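Learning to Grasp Under the Wrong Light

A group at the Plesham Institute has been asking what a robot learns when the color of the room keeps changing

Factory robots usually work under lamps that were chosen for them. Homes offer no such arrangement. A kitchen at breakfast and the same kitchen under a colored party bulb are, as far as a camera is concerned, two different places, and a robot arm trained in the first will often fail in the second.

At the Plesham Institute, a small manipulation group led by Ayane Hayashi has spent the better part of two years on this problem. The method it has developed, called Flelon, is plain in outline. A person guides the arm through a household task many times over, and the lighting is altered between one demonstration and the next. The control software is then trained on the whole collection, with no label telling it which light was in use.

"We had been correcting the images before training, as most groups do," Hayashi said. "At some point we stopped correcting them and began to collect the difficult ones on purpose."

The workspace is a wooden table furnished with ordinary things: a mug, a wicker basket, a board laid flat to serve as a shelf. Under the red setting, which the group regards as its hardest, the wall and the grain of the table drift toward the same pink, and a wrist camera looking out between the gripper fingers has far less contrast to work with.

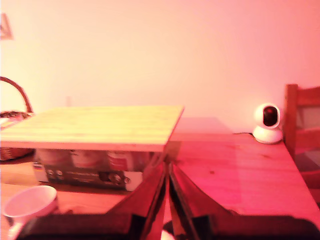 Why a stuffed panda

Rigid objects are forgiving. A mug has an edge and a handle, and its shape is the same on every attempt. Soft toys change shape when touched, and their fur gives a camera few clear lines to follow. The group chose a plush panda because it presents both difficulties together, and because its black and white coat makes a useful test of color handling. Under red light the white parts turn cream and pink, while the black parts shift toward maroon.

Afaf Ghanem, who designed the demonstration protocol, asked that the toy be approached in many poses and that other objects be left in place while the arm worked. Her reasoning was that a cleared table teaches a system very little about reaching past things.

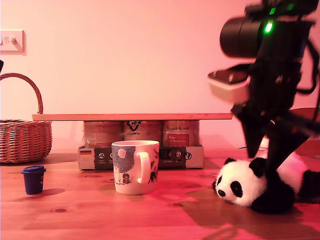
The gripper at the panda, with a mug and a raised board nearby on the table.

The collection now holds around 3000 demonstrations. Each pairs the views from the cameras with the motion of the arm, so that the software can learn which movement followed from which view. Of these, 500 were set aside before training began and were used only to judge the results.

Three versions of the controller were compared. The first was trained under white light alone. The second used the same white-light recordings, recolored by computer to imitate other lamps. The third used the Flelon collection, in which the changes of light were real. All three performed alike under white light. Under red, the first failed on most attempts and the second did somewhat better, but only the third came close to its usual performance.

Marleny Paucar, who ran the comparison, attributes the difference to shadows. Recoloring an image leaves its shadows where they were. Moving or changing a lamp shifts them across the table, and an arm working close to the surface casts a large shadow of its own — one that a controller may mistake for an object if it has never met it in training.
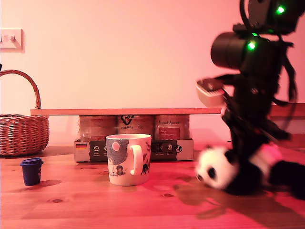
Motion blur on the arm and toy. Blurred images are kept in the training set.

The decision to keep blurred images caused some debate. Dim or strongly colored light often calls for longer exposures, and fast movements smear as a result. Earlier work at the institute had filtered such images out. Paucar's results suggest that this was a mistake, at least for soft objects, as the controller trained without them tended to hesitate in the last moments before contact.

The close view presents a related difficulty. When the toy sits between the fingers and fills most of the picture, fine detail is lost and the fur becomes a set of soft dark and light areas. The controller must judge from those areas alone where the body ends and the gap between the fingers begins.

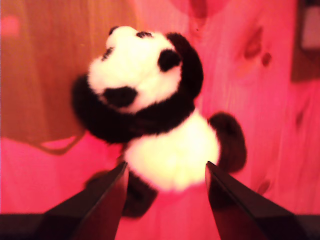

What remains open

The group is careful about the reach of its findings. All of the demonstrations were made at one institute with one type of gripper, and the range of objects is modest. Tien-fu Tsai of the Soomro Laboratory, who was not involved in the study, considers the comparison sound but would like to see it repeated with transparent and shiny objects, for which colored light poses a different kind of problem.

"Fur scatters light and glass bends it," Tsai said. "I would not assume that what holds for one will hold for the other."

Cost is a further concern. Recording demonstrations under changing light takes longer than recording them under fixed lamps, and the recolored images, though less effective, require no additional hours from the people guiding the arm. Milagros Arango, who manages the group's recording schedule, is now testing a mixed approach in which a small number of real lighting changes is combined with a larger body of recolored material. Early trials have been encouraging, though she declined to give figures until the full evaluation has been completed.

A second phase, planned with partners in Flalitz, is due to begin in January. It will move the equipment out of the laboratory and into furnished apartments, where the lamps will be whatever the residents have installed.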